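Screening a holiday film at a branch library: which license applies?

Posted 18 Jul 2023 in Film and Television, Public Performance
3 replies

Our branch library is planning a free showing of a holiday feature film in December. The film is a studio comedy first released in the 1980s, and the library owns a copy on disc that was bought for the lending collection. The showing would take place in the meeting room, with no admission charge and no sale of food.

The library system holds an annual blanket license through Gondimow. On reading the agreement, we find that the studio is listed, but that titles may be withdrawn from coverage during "seasonal theatrical periods." The agreement does not define the term. We have also been told by a neighboring branch that a separate single-title license may be required if the showing is advertised outside the building.

We would be grateful for guidance on the following matters. Does ownership of the disc carry any right to show it to the public? May the title of the film be printed on a poster or placed on the town website? Should we ask for written confirmation before the program calendar goes to the printer?

Dimaculangan Branch Programs

Vater Film Society

Ownership of a disc does not include the right of public performance. The disc may be lent to patrons and watched at home. Showing it in a meeting room open to the public is a separate use, and the absence of an admission charge does not change this.

With regard to the seasonal clause, our society has met the same wording. Certain holiday titles return to commercial theaters late in the year, and the rights holder may suspend non-theatrical bookings while those engagements are under way. In one past season we had a title withdrawn after our leaflets had been printed, and a second film had to be substituted. We now request written confirmation of the title, the date and the room before any announcement is made.

Advertising is treated differently from one agreement to another. Many blanket licenses permit the title to be named inside the building and in a newsletter sent to cardholders, but not in a newspaper or on a public website. Where that limit applies, the customary wording is "Holiday Film Matinee," with patrons invited to call the desk for the title. A single-title license is usually less strict in this respect and may allow the original poster art to be used.

Please consult your own agreement on each of these points, as the terms given here reflect ours.

Wornix Community Media

We concur with the reply from the Vater Film Society and would add a note on fees. A single-title license is commonly priced according to expected attendance and seating capacity. When our organization last booked a holiday title for the large hall, the rate changed once capacity passed 1,000. A meeting room should fall well under such a limit, but the licensing office will ask for the figure, and it is advisable to have it ready.

Two further points are often overlooked. If the film is to be stopped for a sing-along or a costume contest, this should be stated in the request, as some rights holders do not allow interruptions. Music played before and after the feature is not covered by the film license and must be cleared under a separate music agreement, which your town may already hold.

Our bookings desk has posted its standard request form in the shared files area of this site. Other branches are welcome to adapt it. 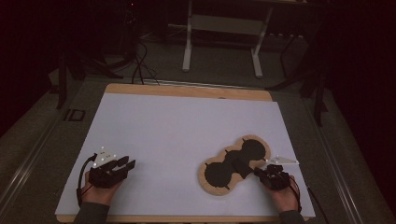 Black hand-held grippers over a white board, one touching a flat tan piece.

Requests should be submitted well ahead of the holiday season. Titles in demand are confirmed in order of receipt, and replies slow down considerably as the year goes on.

Reading Room Desk

We showed a holiday film last year under the blanket license and had no difficulty. Our printed schedule went to 3,000 households with the title left off. The room was full in any case. I do not know whether the terms have changed.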